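Telteso project, minutes of the September working meeting
Room 7, start at 14:00
Present: Pouran Ansari (chair), Bakhtiari, two students from the Plumville group, the writer of these minutes

1. Last minutes
Accepted with one correction. The grasp planner was changed before the second test series, not after it.

2. Results of the pushing method
Bakhtiari showed the new results. The method lets the arm push an object away from the wall of the bin before it tries to grasp. Each object was tried 30 times with pushing and 30 times without it. With pushing, the number of failed grasps near the wall went down for all objects except the flat ones. For flat objects there is no clear difference, and Pouran asked that this is written openly in the paper. It was discussed if the sloped walls help the method. Opinions were divided – a test in a bin with straight walls is needed before we can claim anything.

3. Choice of objects
The present set has 8 objects. One student proposed to take out the aluminum foil, because its shape changes after every grasp and the trials are then difficult to compare. Pouran prefers to keep it and to report it separately. Agreed.

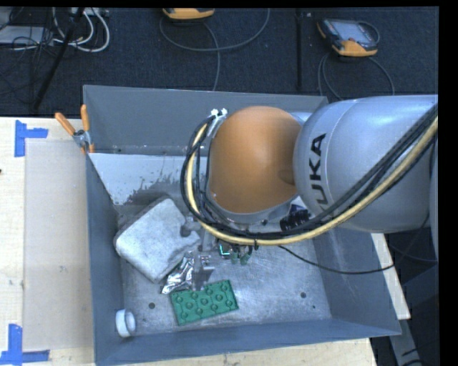

The soft objects should also get their own row in the table, so that the sponge is not averaged together with hard plastic. Bakhtiari will change the script for this.

4. Comparison with Zumosham
The Zumosham code runs now, but it expects a different camera height. We will compare only the grasp success and leave the time per grasp out for now.

5. Actions
Bakhtiari: new table, and test with straight walls.
Students: repeat the 2 series where the log file was lost.
Pouran: first draft of the method section.

End of meeting 15:10. Next meeting will be announced by mail.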